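Switching phones after six years with the same one

August 4, 2018

So I did it. After months of whining to anyone who would listen, I finally retired my old phone and bought a Tremano. If you've been reading this blog for any length of time you know I am not a person who upgrades every year. My last phone was with me through two jobs, one house move and a very unfortunate incident with a bowl of soup, and I'd have kept it going longer if the battery hadn't started dying at lunch.

The final straw was the updates. My old phone stopped getting them in January, and after that one app after another started telling me it needed a newer version of the system. First the bank, then the bus timetable, then the weather (the weather!). I could live without a fancy camera but I do like to know if it's going to rain.

I paid $274 for the Tremano, from the little phone shop in Flastham next to the bakery. Els Groen, who runs the place, talked me out of the bigger model, which was nice of her considering it would have made her more money. She asked me what I do with my phone all day and I said messages, podcasts, maps and too many pictures of the dog. She said the smaller one would do all of that and fit in my coat pocket, and she was right about the pocket.

Setup was where the fun started. The phone offers to copy everything over from your old one and I thought great, coffee time. Three coffees later it was still stuck on the messages. I gave up, started again and this time told it to skip the messages and only bring contacts, photos and apps. That went through in 20 minutes. The messages I moved later by backing them up on the old phone and restoring them on the new one, and they all came across except for group chats, which are now split into a separate thread for every person in them. If you know how to glue those back together please leave a comment, I'm begging you.

And then the apps. The phone fetches the same ones you had before, but it doesn't sign you in to any of them. I spent most of an evening resetting passwords. My library app wanted a card number I haven't looked at since I joined. My podcast app forgot where I was in every single show and decided I had 600 new episodes waiting, so I marked the lot as played and started over. Kind of freeing!

Now for the good bits. The screen is lovely, much brighter than I'm used to, and I can read it outside without doing that thing where you cup your hand over it like you're hiding a secret. The fingerprint reader is on the back and I find it without looking. Battery life is the big one for me, though. I unplug it at seven in the morning and it gets me to bedtime, even on days with a lot of maps. I'd forgotten what it was like to leave the house without a charger.

Photos are fine. Mabli Hughes came over and we took the same shots of the garden on her phone and mine, and hers looked better in the evening light, no contest. In the daytime I couldn't tell them apart. Hers cost a bit over $1,000, so I felt pretty smug about that until she zoomed in on the hedge.

What I don't like: the volume buttons are too close to the power button, and I keep taking screenshots by accident. I have so many screenshots of my own home screen. There's also a news page that slides in from the left when you swipe too far, and it took me two days to find the switch for it. It's in the home screen settings, under a heading that has nothing to do with news. The speaker is on the bottom edge, right where my palm goes when I hold it sideways, so videos go muffled unless I hold it like a sandwich.

I took it along on the train to Mordale and it held a signal most of the way, apart from the stretch by the reservoir where no phone has ever worked. The maps voice pronounced Carnegie Street three different ways in one walk. I kind of enjoyed that.

I bought a plain black case and a screen protector, which I put on crooked. It has a bubble in one corner and I've decided to live with it. The old phone is in the kitchen drawer, plugged in now and then, doing duty as an alarm clock and a radio for when I'm cooking.

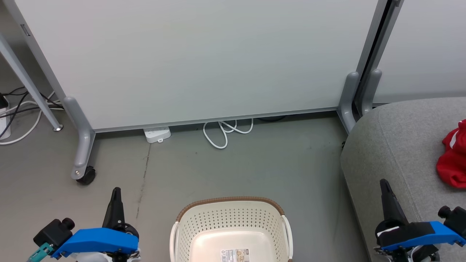
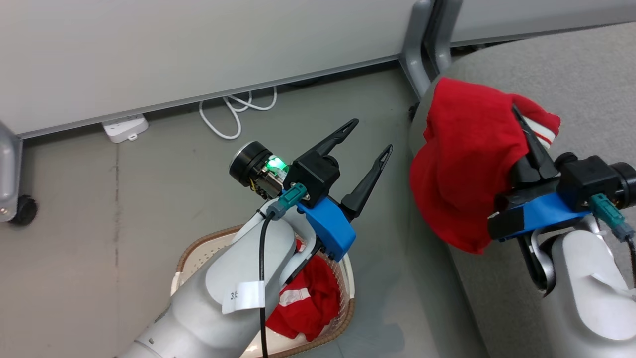

Does the Tremano work with my old charger?

Mine didn't, because the plug on the phone is the newer reversible kind and my old cables all have the small one. There's a cable and a charger in the box, and Els sold me a tiny adapter so I can still use the old cable in the car. It charges slower that way, but it's fine for a short drive.

I'll do another post once I've had it for a few months and the battery has had time to get worse. If you have questions before then, pop them in the comments and I'll try things out and report back. And seriously, the group chats. Help.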